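Dasbridge Home Forum > Kitchen & Dining > Storage and small stuff

Thread: Mug tree or hooks for plastic cups?

gidey_lane
We have a break area with one small table and a set of plastic cups in different colors, no shelf above it and no cabinet nearby. The cups end up all over the table. I want them off the surface when nobody is using them. Right now I'm deciding between a wooden mug tree and a rail of hooks on the wall. The wall is painted block, so hooks mean drilling. The table is a rounded rectangle, 30 inches on the short side, and people sit at it, so whatever goes on it can't take up much room.

Has anyone used a mug tree for plastic cups and not heavy mugs? Do they stay on?

marbletop54
Yes, for 2 years. They stay on if the handle opening is big enough to drop over the peg without forcing it. Take one of your cups to the store and try it. Pegs vary a lot and so do handles.

pthompkins
I would do the hooks. A tree on a table is one more thing on the table. You said you wanted the surface clear.

gidey_lane
I said I wanted the cups off it. A post with a small base is fine with me.

norrel_k
Drilling block is not hard. Hammer drill, masonry bit, plugs. Half an hour including sweeping up. Then you have your whole table back.

marbletop54
It's not hard if you own the drill and it's your wall. If they rent, that's a different conversation.

gidey_lane
We rent. I could ask, but the last time I asked about the wall it took until November to get an answer.

norrel_k
Fair enough. Tree, then.

dishrack_dee
Things I'd check on a tree before buying:

Base. Wide and flat. The narrow ones rock when you pull a cup off the high side.

Peg angle. They should point up. If they stick straight out, light cups slide when somebody bumps the table.

Number of pegs. Count your cups and buy for that number. Extra pegs get used for keys and lanyards.

Height. If people talk across the table, a tall one is annoying to look around.

pthompkins
The tipping is what bothers me about them. Ours went over twice with ceramic mugs on it. Somebody loaded one side.

dishrack_dee
That was ceramic, though. Plastic cups weigh next to nothing. I've had all of mine on one side of the tree and it stood there fine.

pthompkins
Depends on the tree. Ours had a base the size of a coaster.

hemi_w
I have the Hemirach one. Base is OK. The pegs were glued in and two of them worked loose in the first year. I put them back with wood glue and they have held. I would buy it again at that price but I would glue all the pegs on day one.

gidey_lane
Thanks, that's useful. What about drips? If the cups go on straight from the sink the water has to go somewhere.

marbletop54
Dry them first. A cup hung on its side holds a little water in the bottom corner and it doesn't drain. I leave mine upside down on a towel for a while, then hang them.

norrel_k
Put a tray under it.

marbletop54
A tray makes it wider and she has a small table. Towel by the sink is enough.

praltia_fan
Is the tabletop real stone or a pattern? I ask because rings are a separate problem. On real marble you can get pale marks from anything acidic, and those won't wipe off. If it's a printed top, most marks will come up with dish soap and a soft cloth. I use the Praltia cream cleaner on mine but test it in a corner first.

gidey_lane
It's a gray and white marble pattern. I don't know what it's made of. It came with the place.

praltia_fan
Then start with dish soap and see. Don't go at it with the rough side of a sponge.

dishrack_dee
Where were you planning to put the tree? If it goes dead center people have to reach over each other. I keep mine toward the back, with enough space behind it that you can get to the pegs on that side.

gidey_lane
Toward the back, in the middle. There's a small vase of artificial flowers on the back right corner that has to stay, so it can't go there.

pthompkins
Could the flowers go somewhere else? They're taking up the one spot where a tree would be out of the way.

gidey_lane
No, the flowers stay. People like them.

hemi_w
Middle back is fine. Just don't push it so close to the edge that the cups hang over the floor.

gidey_lane
Update for anyone who finds this later. I got a wooden tree with a round base and thin pegs at the top. It's on the table now, and I'm leaving the wall alone.

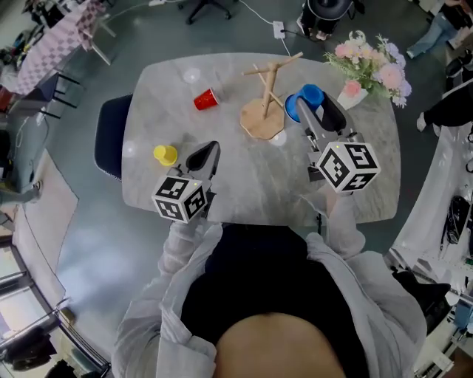

The other thing I still have to sort out is a spot for the spoons. They're in a jar at the moment and I'd like something lower, so if anyone has a short holder they're happy with, let me know what it is.

norrel_k
A loaf pan. I'm serious, it's the right length and it doesn't tip over.

dishrack_dee
Start a new thread for the spoons or it'll get lost in this one.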